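Does anyone need a table-clearing system?

Posted by Huw Edwards
4th August

I have now read 41 tips for clearing a table. They came in a little booklet from an outfit called Brimeo, which Rochelle Pirihi passed on to me in May with the words "you'll hate this." She knows me well. The booklet costs more than a decent lunch and its main finding is that dirty things should be taken away.

I'll be fair to it for a paragraph. The author wants you to sort before you carry. Paper goes in one place, cups in another, plates on a tray, and you don't leave the table until everything on it belongs to one of those groups. I grew up with the other method, where you grab whatever is nearest, walk it to the kitchen, forget why you went, and come back with a cookie. So there may be something in the sorting idea. I tried it for a couple of weeks at home and the table did get cleared. It also got cleared before I read the booklet.

What bothers me is the claim on the back cover that a household can save 300 minutes a month this way. Saved from what? I timed myself after dinner (yes, with a kitchen timer, go ahead and laugh) and the whole job took less time than finding the timer. To save 300 minutes I'd have to start eating in a cafeteria.

The paper rule is the one I keep arguing with Rochelle about. Brimeo says crumpled paper should always be picked up first, since it's light and gets pushed around by everything else. Her view is that you leave it until last and use it to wipe up the crumbs. I've gone back and forth. If the paper is clean and dry, she's right, and if somebody has wrapped a leftover pickle in it, she's very wrong, and you don't find out which until you squeeze.
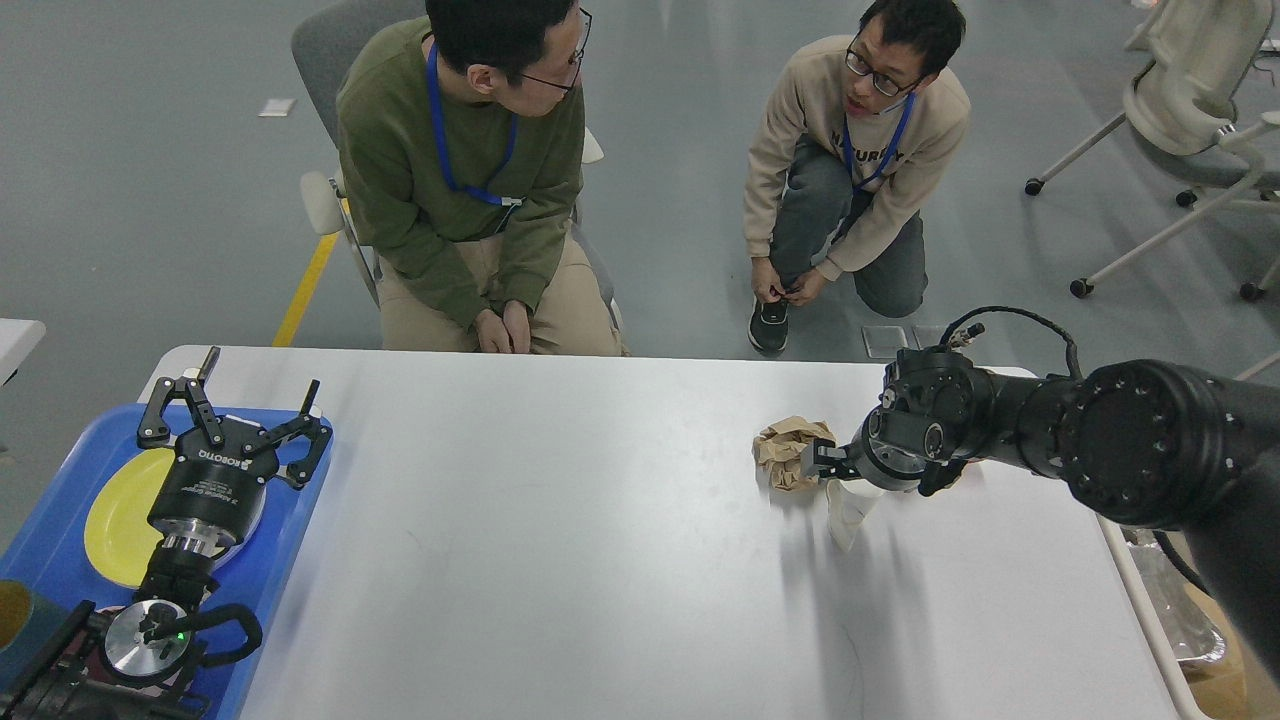
Then there's the cup question. The booklet would like you to put your trash inside the paper cup, so that two pieces of garbage become one piece of garbage. Good in theory. In my experience a small paper cup holds one napkin, if you're patient, and then the napkin slowly opens up again and climbs out. Bigger cups do better, but they also tend to have an inch of cold coffee in the bottom that everyone swore was finished.

Trays I will defend. I was against them for years because I thought of them as a thing for hospital food and breakfast in bed, and I still think the 759 words Brimeo spends on choosing one could have been "get one with a lip." But a plastic tray at one end of the table does give the plates somewhere to go. People who would never carry a plate to the sink will slide one eighteen inches onto a tray and feel they've pitched in. I don't know why it works and I don't trust the booklet's explanation, which involves the phrase "visual invitation."

Color is apparently important too. A bright plate on a bright tray is supposed to make you want to tidy. I have a yellow plate. It has spent whole weekends on the coffee table, inviting me.

Rochelle has since sent me a link to something called the Dalton tray set, four sizes, dividers included, for some 200 dollars. I priced a plain one at the hardware store and it was less than the shipping. The dividers lift out, the page says, for easy washing, so now you're washing the dividers as well. I asked her whether she was buying it and she said she was "thinking about the medium."

I'm keeping the tray I have and the rule about doing the whole table in one go. The other 39 tips can go back to her, along with the booklet, if she'll take it. She says she won't.

14 comments
6 shares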